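About Niseteo

Niseteo is a shared workshop in Skivirstead where members build a two-armed kitchen robot in their spare time.

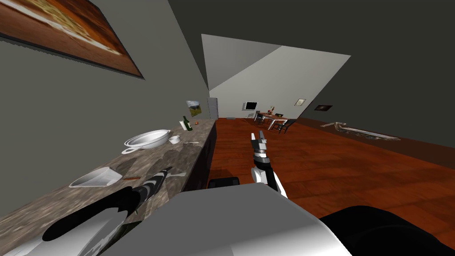

We started in June with one bench and a borrowed laptop. There are 13 of us now. Some members work on the arms at home and bring the parts in on build nights, and others only write code.

New control code goes into the simulated apartment first. Members practice reaching over the counter there, around the bowl, the cup and the bottle. The project is called Ikonar, and its files are open to all members.

The workshop is at 44 Mac Giolla Street, through the side door. Membership is $45 a month and covers the tools, the printer and a shelf for your parts. Bring your own safety glasses. You don't need experience with motors or programming to join.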